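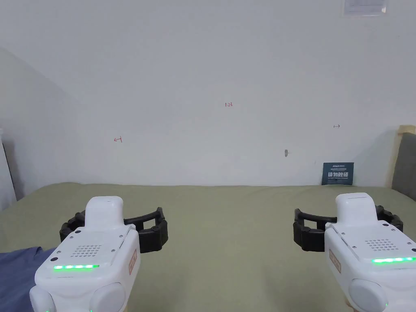
Bedroom, green cover on, blue cloth lower left.

Vikdale house, furnishing and upkeep meeting
Minutes, December 8, 2022
Present: Juniper Lyons (chair), Kenji Ferreira, Mei Lyons, Benedito Amaral. Vaughn Zamora joined at item 2. Notes by Kenji.

1. Last minutes. Agreed, one fix: the Fustodville delivery charge was 121, not 112. Mei to correct the sheet.

2. Bed and cover. Green cover stays on for now. Juniper likes the color, Benedito thinks it shows creases too much. Spare from Yazzie still not shipped, order 2089, Mei has called twice. Fold-and-stow rule for loose cloths, nothing left on the bed overnight. Vaughn asked who is washing. Rota to go round by email, Benedito first.

3. Wall. Long talk. The handwritten marks are still on the paint and there's a small arrow on either side. Benedito wants to paint over. Juniper says wait untill the shelf question is settled, otherwise we measure all over again. Paper taped up on the wall to stay where it is. Left open.
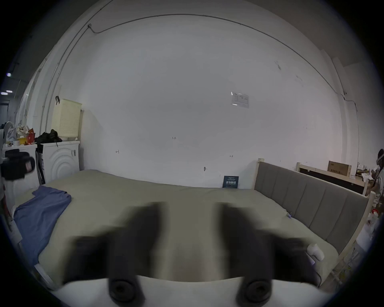
Shelf quotes: Jisus came in at 616 with fitting, second quote not recieved. Mei would go ahead with Jisus. Juniper wants the other number first, will chase. Depth of shelf no more than 20 cm or people sitting up in bed will hit it. Kenji to mock up in cardboard.

4. Card at the back of the bed. Dark blue, stands against the wall, says do not remove in Chinese. Discussed whether it can move to the door side. No, leave alone. Add to the cleaning notes: lift the cover at that corner slowly, tuck back in, card goes back upright same spot.

5. Cover fit. Back edge rides up against the wall on one side. Pull bed out or just tuck better? Tuck better, for now. Flat hand along the wall side, then smooth toward the front.
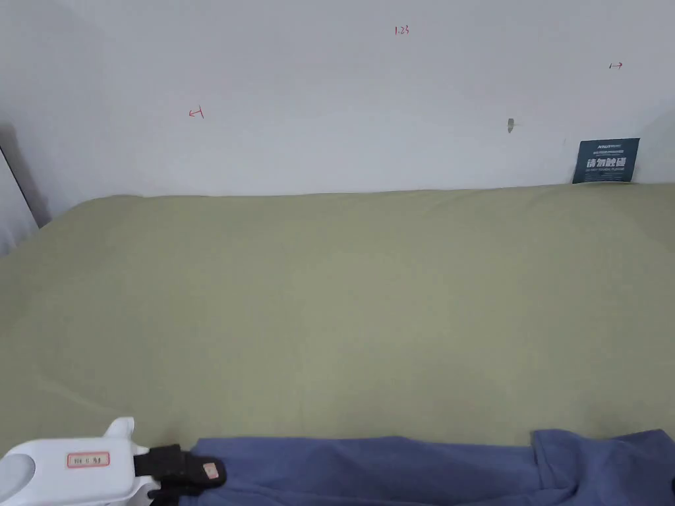
Vaughn disagreed, said tucking would last one night at most and the cover wants straps underneath, corner to corner, and he'd rather pay for those than argue about it again in the new year. Juniper ok with straps if under the leftover budget. Vaughn to price.

6. AOB. Hallway bulb. Key for side gate, Mei has one, other missing. Parking not discussed, no time.

Actions
Mei: sheet, Yazzie order
Juniper: second shelf quote
Kenji: cardboard mock-up, cleaning notes
Benedito: first wash
Vaughn: straps, bulb

Next meeting after the holidays, Juniper to send dates. Closed early, Benedito had a train.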